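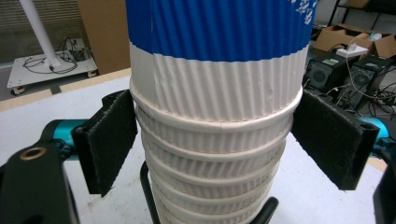
Panagiotis Tomić wrote that he would skip the bus tour entirely and hire a driver for the day, which is what he did with his parents in January.

corkdork_amy
OK, but a driver in the Usular valley is 500 for the day before anyone has tasted anything. There are only two of us. The shared van is 200 total and lunch at Vilela is included.

Panagiotis Tomić
Lunch at Vilela is a cheese plate and bread. We stopped there and I watched the van people get it. With the driver we stayed as long as we wanted at Hesen and left the second place early. My dad gets carsick in vans too, so maybe I'm biased.

hillroad
Did the van last fall. Pickup was on time, the guide knew the roads, and the wine at the first stop was fine. My complaint is the cave tour. It's listed on the schedule but you pay extra at the door, and they only take cash. Bring small bills. 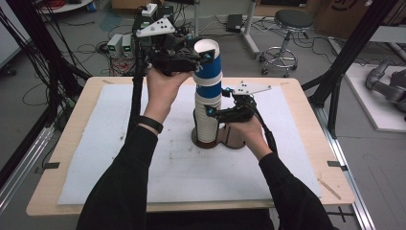
The other thing is the order of the stops. They go to Hesen last, when everyone is tired, and it's the one place where you want to pay attention. Ask if they can run it the other way. Our guide said they do it when the group agrees.

corkdork_amy
Thanks, I'll ask. Is the terrace at Hesen open to van groups or just to people with a table booked?

hillroad
Open to everyone when we went. No shade though.

mapleleaf62
I disagree about the van. We were stuck for an hour at the gift shop in Vollari while they waited on one couple. If you only care about the tasting, take the local bus up to Vollari and walk to the wineries near the square. You won't see the caves but you'll spend a lot less. 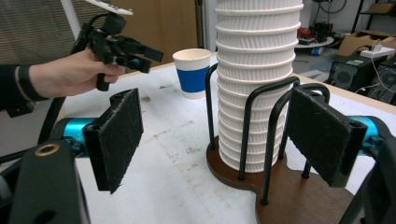
Posted by mapleleaf62, May 16, 2023

Panagiotis Tomić
The bus is OK going up. Coming back, check the timetable, the last one leaves before the tasting rooms close. We met people in the square trying to find a taxi.

corkdork_amy
That rules out the bus for us. Going to email the van company about the stop order and I'll post what they say.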